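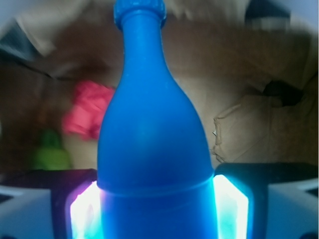 How do you keep a big paper bag standing open while you're filling it?

Roll the top edge outward and down, a couple of inches at a time, until the bag is a wide, low bowl, and then tape the roll in several places so it can't spring back up.

I get asked this more than anything else since I started going on about paper bags, so I thought I'd put it right at the top for those of you who have dinner on the stove and can't stay. The rest of you, pull up a chair, because I've been sorting out the back hall for most of June and I have a lot to say about it!

Some of you will remember that we moved here to Mukelton with far too much stuff and a kitchen that had one cupboard fewer than the kitchen we left. The back hall took the overflow. It was supposed to be for a month. Well. By this spring there was a narrow path from the door to the dryer, and on either side of it stood everything I hadn't made up my mind about: jars, lids for jars we no longer have, plastic bottles I'd rinsed and saved for watering seedlings, the good gift boxes, the less good gift boxes, and a stack of paper bags as high as my knee. I'm a saver of bags. My mother saved bags and her mother saved bags (and string, but I've managed to stay off the string).

I'd tried to do it properly a couple of years ago. I bought a set of Setosia stacking bins, the clear ones with the snap handles, and they're perfectly nice bins, but you have to know what you own before you buy something to put it in, and I didn't. I ended up with six bins of mixed nonsense, neatly stacked. This time I decided to buy nothing until the sorting was finished, and that left me with what I had the most of, which was bags.

A paper bag is a funny thing to sort into. It's tall and dark, and whatever goes in first goes to the bottom and is forgotten. You reach in up to your shoulder. You knock it over. If it's a bottle you're dropping in, it hits the side on the way down and the whole bag leans. I did a full morning like that, and by the time I stopped for lunch I'd tipped the same bag of lids twice and said a few things I wouldn't say in front of company.

So I started rolling them down, the way you do with a bag of flour. The first one I rolled by hand with no tape, and it looked lovely for the time it took me to walk to the sink and back. Thick brown paper wants to go back to the shape it was folded in at the factory. I tried clothespins (they fell in), I tried binder clips (better, but I kept catching my sleeve), and then I went and got the tape.

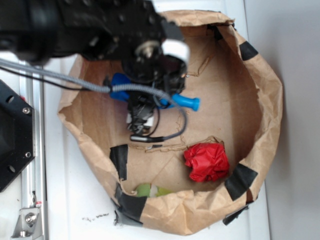

Let me tell you about tape, then, as I've become a bit of a bore on it. I'd been using the clear packing kind from Hiler, the hardware store out past the post office, and it's fine for boxes, but on crinkled paper I find it only holds on to the high spots. A plain dark tape sits down into the wrinkles much better. You don't need to go all the way around, either. Black strips set at intervals over the rolled rim, with one good wide one where it seems to want it most, and you've got a round brown bowl with its mouth wide open on a white surface and a good stretch of the floor of it in view, faint wrinkles and all. The creases are all still there and I've stopped minding them. It's a bag. I lay my strips up over the roll and down the inside wall a little way, pressing with my thumb as I go.

A few more things I learned, in no particular order.

Roll slowly at the corners. A bag has four of them and they're the stubborn part. If you coax them outward with your fingers before you fold, they give up being corners and the opening goes nearly round. If you force it, they split, and then you're taping for a different reason.

Stop rolling before you think you should. My early ones were so shallow that anything round wandered off over the side, and I chased a lot of jar lids down the hall. I like to leave enough wall that a bottle can lie on its side in there and stay put.

Check the bottom. Some bags have a seam across the floor that's already working loose, and I run a strip of tape along it if anything heavier than yarn is going in. I skipped that step once, with jars. They were empty, thank goodness, and only one of them broke.

And do your bottles with the caps on. I know the advice on this is different from town to town, and ours changed its mind twice, so please go by what your own place tells you. At the drop-off on Ackah Road they want caps screwed on tight, and I'll admit it's nicer for sorting too, with no last drops getting on the paper. I kept back a few of the tall ones with long necks for the seedlings, since they pour so gently, and let the rest go. I'd saved far more than any row of beans could need.

Altogether I had 13 bags going by the end, all down one side of the hall and around the corner into the laundry. Keep, give, recycle, ask my sister, and so on. I wrote what each one was for on a scrap of card and propped it inside, and I only got "give" and "ask my sister" muddled once, which she was very gracious about. She's keeping the fondue set.

The hall itself is lovely now. You can get to the window! I'd forgotten there was a sill deep enough for a plant, and there's a geranium on it this afternoon looking very pleased with itself. Two of the Setosia bins have gone back in with proper contents (light bulbs in one, shoe polish and brushes in the other), and the other four I gave away, in a bag.

I've kept three of the rolled bowls. One has moved to the sewing corner for scraps, one sits by the back door for whatever comes in from the garden on people's feet and in their pockets, and the third doesn't have a job yet, though I've noticed the mail starting to collect in it.

Next up is the cupboard under the stairs. I opened it last night, looked for a while, and closed it again. If you have a good way of storing wrapping paper that isn't a tall bin it all slides down into, please leave it in the comments, and I'll try it out and report back.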